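Part 4. Getting the Gistel onto your home network

Okay, the box is open, the Gistel has a spot on the shelf and the power light is a steady green. If it's still blinking, go back to Part 3 and let it finish its first start-up. Mine took long enough for me to make a sandwich and eat it.

I'm writing this for the Bostent version of the Gistel, the one with the two network jacks on the back. The older Gravel model uses the same menus, but a couple of buttons have different names and I'll mention those when we get there.

1. Plug one end of the network cable into the jack marked 1 and the other end into your router. Push until it clicks. Leave jack 2 alone for now.

2. On your computer, open a browser and type gistel.local in the address bar. You should get a gray sign-in page. (On the Gravel it's blue.)

3. Sign in with the code on the sticker under the drive. Take a photo of that sticker before you put the thing on a high shelf — I had to get the stepladder back out.

4. Pick a new password. It will take up to 31 characters and it does care about capital letters.

5. Click Name This Drive and call it something you'll recognize. Mine is called Salem, after the street I grew up on. No spaces, please, or the backup program on older computers gets confused.

CAUTION: Don't unplug the drive while the page says Saving. I did this once on a Sunday night and spent the rest of the evening starting over from step 1. 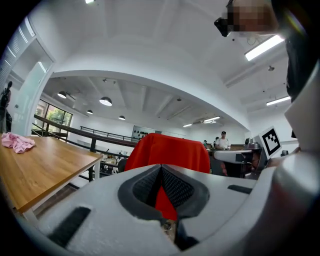
Now for the folders, which is the part I like best! The drive comes with one big folder called Shared, and you can dump everything in there, but you'll be sorry by December. I make one folder per year and then one inside it for each batch of pictures, named with plain words I'd search for later. A close-up with a black mesh pad in the middle and a bit of red showing through the gap goes in a folder called "mesh pad red," and I can find it again in seconds. Skip the camera's own file numbers when you name folders, they mean nothing six months on.

6. Click Folders, then Add. Type the name and press Enter.

7. Choose who can open it. Everyone is fine for vacation pictures. For tax papers, choose Only Me (the Gravel calls this Private).

8. Drag in a small batch first. I'd say 75 files, then open three or four of them from the drive to check they come up properly.

9. If those look good, copy the rest. My first full load was 3,266 pictures and it ran all night, so start yours after supper and turn off sleep mode on the computer.

NOTE: If the copy stops partway, just start it again and pick Skip Existing when it asks. It won't make doubles.

10. Last thing, go to Settings, then Backup, and set the hours between backups. It comes set to 36, and I left it there. If you work on the same files every day you may want it shorter.

The light turns white while a backup is running and goes back to green when it's done. Phones and tablets are in Part 5, and you'll need the password from step 4 for those, so keep it handy.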